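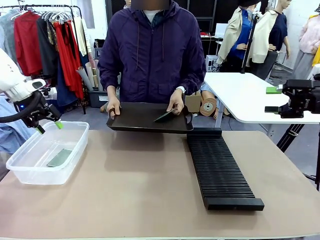 A green plate and a black tray at the worktable.

How to wash and store thin plastic sheets without scratching them
By Ok-hee Moon
23/01/2026

Most advice on cleaning clear or tinted plastic comes from people selling a spray. I have tried plenty of sprays, and I doubt any of them beats dish soap.

Start with a rinse. Hold the sheet under lukewarm water and let the grit run off before you touch the face. Wiping a dusty sheet is how most scratches get made, whatever the label on the cloth promises.

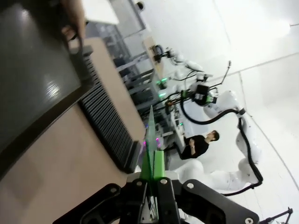
Next, put 2 drops of soap in a bowl of water and wipe in straight lines with a clean cotton cloth. Skip paper towels. Skip window cleaner with ammonia too – it can cloud acrylic.
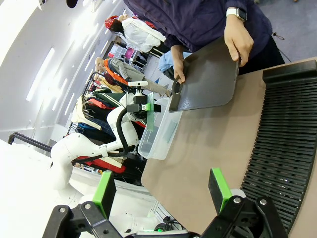
2 min read

Rinse again and stand the sheet on edge to dry for an hour. Keir Cruickshank swears by a hair dryer for this. I don't, having warped a good piece that way in December.

For storage, slip plain paper between sheets and stand them upright. Foam sleeves are sold for the job, and I have yet to see what they do that paper doesn't.

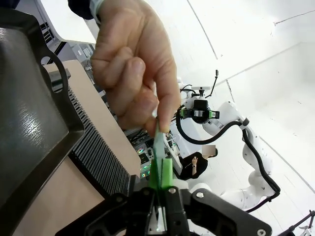

Pick sheets up by the edges. If one is already scratched, plastic polish may soften a faint mark. A scratch you can catch with a fingernail will probably stay, so try the polish on a scrap before spending an evening on it.

Last updated: 23 January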